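Rallow Sorting Tray, White, Shallow

Sold by Trekico Workshop Supply

Item group: Bench storage and small parts handling
Sold as: single tray or pack of 3
Finish: gloss white
Care: wipe down or wash by hand, maximum water temperature 60 °C

Product overview

The Rallow is a shallow white tray for sorting and holding small parts on a bench, desk or kitchen table. It is made for people who deal with mixed bits and pieces: switches, plumbing fittings, pipe clips, printed packets, screws, caps, spare ends of things. The tray has sloping inner walls that run into the floor in a soft curve, so a part that slides to the side can be pushed up the wall with one finger and picked off the rim.

The inside is plain. There are no dividers and no molded pockets. Customers who want fixed compartments should look at the Sulau divided box further down this page.
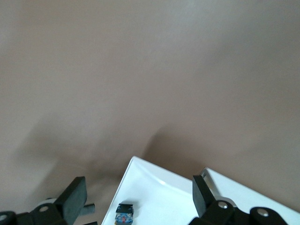 White was chosen for the floor of the tray because most small hardware is black, brown or metal colored, and it shows up quickly on a light background. The gloss finish wipes clean with a damp cloth. It will pick up light scratches if steel parts are dragged across it every day. The scratches do not affect use, but they do hold dirt, and a tray used for oily parts should be washed more often.

The corners are slightly rounded. Trays can be placed side by side with the rims touching, and they nest when empty.

Weight and load

Each tray weighs 80 g. A pack of 3 with its carton weighs 545 g. The tray is meant to sit on a flat surface when loaded. It can be carried with parts in it, but use both hands if it is full of metal fittings, as the long sides will flex.

What it is used for

Most of our orders for the Rallow come from repair benches, small assembly shops and school workshops. The common job is clearing a mixed drawer. Parts are tipped or placed on the table, looked over, and moved into trays by type or by job. A second common use is holding the parts for one repair, so that the switch, the fitting and the clip that belong together stay together until the work is done.

It also works as a drop tray next to a sewing machine, a label printer or a soldering station. Do not rest a hot iron or a hot workpiece in it.

Sorting a mixed lot

We get regular questions about how many trays to buy and how to set them out. The method below is the one printed on the card that comes with the pack of 3.

1. Clear a flat, plain area of table. A matte surface is easier on the eyes than a shiny one, and small metal parts do not slide as far.

2. Put the trays on the side you do not reach from, with the short ends toward you.

3. Lay out a few parts at a time. A small group is quicker to deal with than a heap, and parts with pins or threads do not get caught on each other.

4. Move electrical parts first. Push-button switches, plugs and anything with bare contacts should go in their own tray. Pins bend easily under the weight of a metal fitting.

5. Metal fittings go next. Keep threaded ends away from soft plastic.

6. Clips, caps and other light plastic parts can share a tray.

7. Anything you cannot name goes in the last tray and gets checked at the end.

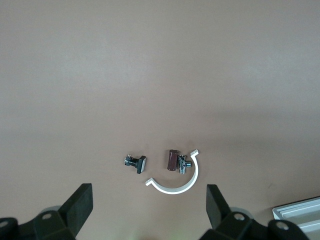
Small switches are the parts most often damaged in storage. If a switch is going to stay in the tray for longer than the job takes, press its pins into a piece of foam or put it in a small bag. Half clips for pipe can be stored loose, although it saves time later to keep them with the matching half or with the screws that fit them. Tee fittings and valves should be checked for old thread tape before they go in, as pieces of tape come off and stick to the tray floor.

Round parts such as short cylinders and caps should be stood on end where they have a flat base. If laid on their side they will roll to the wall of the tray and back each time it is moved.

Labels

The rim is wide enough for a narrow paper label. Use a removable label if the tray will change jobs. Permanent labels leave glue on the gloss finish, and solvent cleaners can dull it. Warm water and dish soap will take off most label glue if the tray is left to soak.

Printed packets and small cards can be laid flat inside the tray next to the parts they belong to.

Cleaning

Empty the tray and wipe with a soft cloth. For oil or grease, wash in warm water with dish soap, rinse and dry. Do not use scouring powder or steel wool. Do not put the tray in a dishwasher. Water hotter than 60 °C can warp the floor, and a warped tray will rock on the bench.

What is in the pack

Single: one Rallow tray, no card.
Pack of 3: three Rallow trays, one sorting card, paper sleeve.

Lids are not available for this tray. For parts that need to be covered, use the Sulau divided box or turn a second tray upside down on top of the first. The rims line up but do not lock.

Related items

Sulau divided box, clear lid. Fixed compartments, for screws, terminals and other parts kept in stock. Taller than the Rallow and does not nest.

Sasaki bench mat, beige. Matte, plain surface with no grid or print. Sold by the roll or cut to length. Cut lengths cannot be returned.

Sasaki parts tweezers, blunt tip. Suited to small switches and other parts with pins.

Ordering and delivery

Orders placed before 2 p.m. are packed the same working day. Single trays go out in a padded envelope, and packs go in a carton. Orders of over 80 trays ship on a pallet and need a delivery address with ground floor access.

Returns

Unused trays may be returned in the original packing. Please check trays on arrival and report cracked corners before use. Trays that have been labeled, drilled or cut cannot be taken back.

Stock note

The gray version of the Rallow was discontinued in June. Remaining gray trays are sold as singles only, and they nest with the white ones.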